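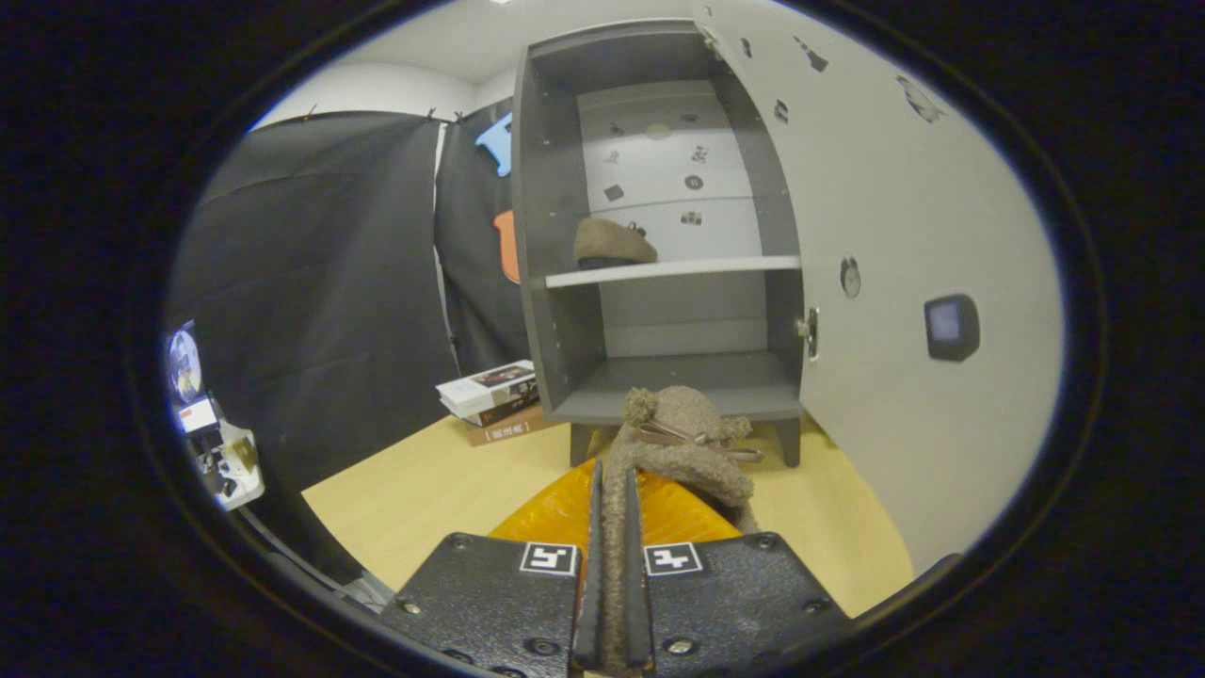

By Colin Naylor | July 17, 2020 | Materials and Process

Tracey Bickerstaff has run the finishing department at the Lerkamura mill in Tetmont since 2000. Before that she was a lab technician at the same site, testing upholstery velours. The mill now makes pile fabric almost entirely for the soft toy trade, in polyester, with a small amount of mohair woven to order. We spoke by phone about pile loss, shade matching, and the order in which a fabric goes through finishing.

The mill produces three constructions: sliver knit, warp knit, and woven. In sliver knitting, loose fiber is fed from a carded rope directly into the needles of a circular machine, where the ground yarn traps it. Warp knit pile is made from continuous yarn and is shorter and more uniform. The woven cloth is made face to face, two grounds at once with the pile yarn running between them, and a blade splits the pair on the loom.

"People outside the trade call all of it fur or all of it plush," Bickerstaff said. "For finishing purposes they are different materials. A sliver knit comes to me with fiber pointing everywhere and a back that stretches. A woven comes to me nearly done."

The back of a sliver knit is coated before anything is done to the face. At Tetmont this is an acrylic latex, knife-applied and cured on a stenter. The coating locks the base of each tuft and fixes the width of the cloth. Bickerstaff regards coating weight as the most important number on the job sheet and the one customers are most likely to argue about, usually on grounds of hand.

"They want it soft, and they feel the back when they should feel the face. If I take the coating down to please them, the fiber comes out in the wash and they send it back. The face softness comes from fiber denier and from the polishing. You can have a firm back and a very soft face."

Polishing is done on a heated cylinder with spiral grooves, which turns against the pile and draws out the crimp. The mill has two of these, both attached to what the staff call the Nuttall line, after the building it stands in. A standard toy quality gets two passes with a shearing cut between them. Cylinder temperature is set at 138 degrees Celsius for the mill's stock polyester, sold under the name Grustar, and lower for blends.

Asked what happens above that, Bickerstaff said the fiber tips begin to fuse. "You get a harsh tip. It looks all right on the roll. Then somebody runs a hand over it and it scratches. You can shear that off if you have pile height to spare, and mostly you don't."

Some finishes interfere with the pile on purpose. Curled and nubbly surfaces are made by tumbling the fabric in steam so that the fibers gather into small knots, then setting it in dry heat. The result hides seams well and is popular for bears. Speckled effects are made earlier, by blending dyed fibers at the carding stage. A tan speckle may contain four browns and a cream.

Blended shades are harder to repeat than solid ones. The mill dyes loose stock in lots and keeps a swatch from every lot, mounted and stored in the dark. Bickerstaff does not accept an instrument reading by itself as a match for pile fabric.

"The instrument sees an average over its opening. It is affected by which way the pile is lying and how hard you press the sample. I want the reading, and then I want two people looking at it in the light box with the pile brushed down, then brushed up. If they disagree we blend again."

Pile direction is the cause of many complaints that arrive as shade complaints. A cutter who turns a pattern piece end for end to save cloth will get a panel that appears darker or lighter than its neighbor. The mill prints an arrow on the back of every roll at intervals of 25 centimeters. Bickerstaff asked for the interval to be shortened after seeing cut panels that had missed the arrow altogether.

Shedding is tested in the lab in two ways. In the first, a clamped tuft is pulled from the ground and the force recorded. In the second, a disc of fabric is rubbed under a fixed load for 1000 cycles and the loose fiber is collected and weighed. The two results do not always agree.

"A tuft can be well anchored and the cloth still sheds, from short fiber that was never anchored. That is fly left over from shearing. It sits in the pile until the first wash. So before I blame the latex I ask when the suction heads were cleaned."

On mohair she was brief. The mill weaves it twice a year, on one loom, for makers of collectors' bears. It is dyed in the piece, dried slowly, and brushed by hand at the selvages where the machine brush does not reach. She does not consider it better for toys in daily use. It felts if washed carelessly, and the cotton ground shrinks at a different rate than the pile.

For owners cleaning a polyester toy, her advice follows from the same process data. Cool water, mild detergent, a towel to press out the water, and air drying. Once the pile has dried it can be lifted with a wire pet brush, worked from the tips toward the base in short strokes. A tumble dryer on a high setting can reach temperatures that relax the set in a curled finish.

"The curl was put in with heat and it will come out with heat," she said. "I can't put it back once the thing is sewn and stuffed. I get letters asking."

The department is currently trialing a coating with a lower cure temperature, to reduce gas consumption on the stenter. Tuft pull results so far are within specification on warp knits and below it on sliver knits with a pile longer than 20 millimeters. Trials resume after the July shutdown.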